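Gone, then

February 24, 2020

Quick one because I've got to be out of the door in a bit and the phone has not stopped. He's gone. You'll all have seen it by now. Mutual consent, best wishes for the future, the club will be making no further comment, etc etc. Drestik Town are looking for a manager again and I'm typing this with my coat on.

I'm not going to pretend I saw it coming. Saturdays have been grim, yes. No win in 6, and the last home game was the worst I've sat through in years, three down before the tea queue had cleared. But mutual consent? With the season where it is? We're ninth. Ninth! There are clubs in this league who'd throw a parade for ninth.

What I think happened, and this is only me guessing, is the Zivlow money. The sponsor deal was meant to pay for a centre half in January and a centre half did not arrive. We got a loan winger who can't cross and a new advertising board. You could hear it in the interviews after that. Short answers. Lots of "you'd have to ask upstairs". When a manager starts saying upstairs it's nearly always over.

Anyway. Watched the Jillance match on the stream last night instead of travelling, first away game I've missed since the autumn, and I feel a bit guilty now that it was his last one. Three different people messaged me at half time to say he'd be sacked by morning and I told all three they were being daft. Sorry. You were right.

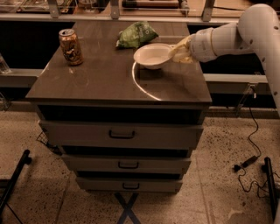

Match night supplies.

For the record, we weren't even that bad at Jillance. Lost 1-0, header from a corner, same corner we always concede from. Near post, nobody goes with the runner, keeper stuck on his line shouting. Second half we had all the ball and did nothing with it. He took the captain off with twenty minutes left which I didn't understand then and don't now. The captain went straight down the tunnel. Make of that what you will.

Things I'll miss: the high press in the first couple of months, when we looked like a proper team. The cup replay. Him walking over to the away end every single time, even in the sleet, even when he was getting pelters. He'd stand there and take it and clap. Things I won't miss: long throws. Playing a left back on the right for half a season. That blooming 3-5-2.

127 games in charge, by my spreadsheet, which might be one out becuase I never know whether to count the abandoned one. That's a long stint for us. The bloke before him barely got his training top washed.

So who next? The forum has already decided it's the Sepúlveda coach, on the strength of one pre-season friendly where they passed us off the park. Would love it. Can't see it. Why would you leave a club like that to come here in the rain and get told there's no budget? My money is on the assistant getting it until the end of March and then keeping it by accident if we win a couple.

Whoever it is, please, a back four. And somebody on the near post.

Right, late now. Will do a propper post on the Jillance game when I've had some sleep, comments are open but keep it civil, I do have to read them all on the bus.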